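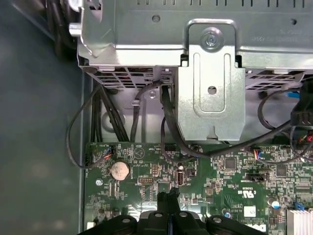 *Inside an open computer chassis, with the green circuit board below the metal drive cage.*

# Partial Solar Eclipse Morning: Your Questions

Thanks for all the notes you've been sending to the Leka Skywatchers! Many of them ask the same things, so Cecilia Ofori and I have gathered the answers on one page.

**Do I have to get up early?**

I'm afraid so. The moon will already be covering part of the sun when it comes up, so the best of the show happens at sunrise and shortly after. Please be in your spot before then, with coffee if you're anything like me.

**Where should I stand?**

Anywhere with a low, clear view to the east-northeast. A hill is lovely, a lakeshore is even better, and a top-floor window will do in a pinch. Go the morning before and see where the sun comes up - I once spent a whole sunrise behind somebody's barn, and I'd hate for you to do the same.

**Is it safe to look if the sun is low and orange?**

No, please don't, however gentle it looks. You need proper eclipse glasses the whole time, because the sun is never fully covered in a partial eclipse. Regular sunglasses aren't enough, even two pairs of them. Throw out any eclipse glasses that are scratched or creased.

**Can I use binoculars while I'm wearing the glasses?**

No! The lenses gather the light and can burn right through the film. Binoculars and telescopes need a solar filter made for them, fitted snugly over the front end.

**What if I don't have glasses?**

Poke a small hole in a piece of card, turn your back to the sun, and let the light fall through onto a second card. You'll get a tiny sun with a bite out of it. A kitchen colander gives you a whole crowd of them, and kids just love that (so do I).

**Are you meeting as a group?**

Yes, at the Furach overlook, and you're all very welcome. Mirsad Radulović is bringing his filtered telescope and we have 12 pairs of glasses to pass around. Dress warmer than you think you need to.

**What if it's cloudy?**

We'll go anyway and hope for a gap. If it's pouring, stay in bed, and come see us for the Saturn evening in July.

- Despina Gashi, updated 9 June 2021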